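Acta de la reunión de seguimiento – módulo de percepción y planificación
Proyecto Plullari, 29 de mayo de 2023

1. Simulador. Se aprueba el acta anterior sin cambios. La escena de prueba ya carga en Zorkard con la cámara de la pinza. Queda abierto el fallo de sombras detectado en enero. 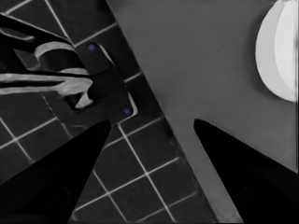 Vista desde la pinza en simulación, con el suelo de baldosas oscuras.

2. Segmentación. El modelo confunde las juntas del suelo con bordes de pieza y genera propuestas falsas. Se acuerda filtrar por profundidad antes de agrupar y repetir la batería de 50 escenas.

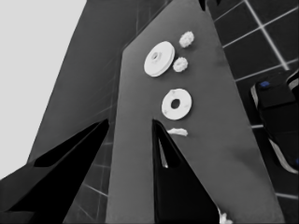 El planificador de agarres sigue ordenando los candidatos solo por tamaño de máscara. Se propone añadir la distancia entre vecinos, porque con piezas blancas tan juntas como las dos dentadas que hay al lado del disco grande, un dedo puede invadir el hueco de la otra. Negi aporta ya esa distancia; falta exponerla en la interfaz.

3. Control. La aproximación final se corrige a 7 Hz – insuficiente para centrar la pinza sobre un collar.
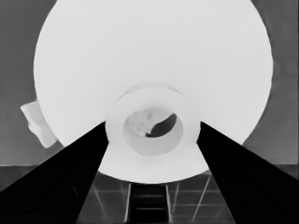 Flesitport pidió que no se suba la frecuencia hasta medir la latencia del estimador de pose, y que consten por separado los tiempos de inferencia y de transporte. Se acepta.

Tareas: filtro de profundidad, interfaz de Negi y medición de latencia. Plazo: 2 semanas.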